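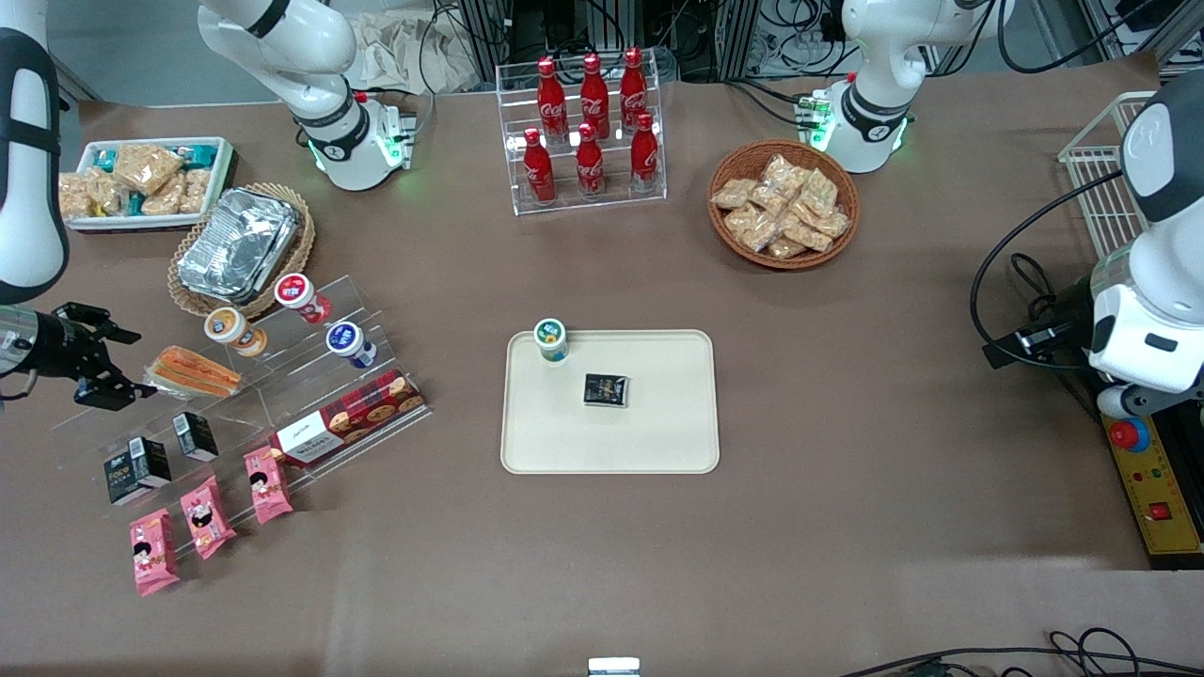 ## Tiered rack or flat basket for a self-service snack table?

**Meenakshi Nambiar**, 30 September 2025

I'm setting out a snack table on brown paper. The Coca-Cola bottles are in a clear two-tier rack, three to a row, and the wrapped pastries are in a round wicker basket. Should the pastries go on tiers as well?

**Ratree Siriwan**

No. Wrapped pastries slide on a sloped shelf. Keep tiers for bottles and lidded cups – both stand upright on a small base. Leave 10 cm clear beside the tray so people can load it.

**Batista**

Basket is fine. Line it if the wicker snags the wrappers.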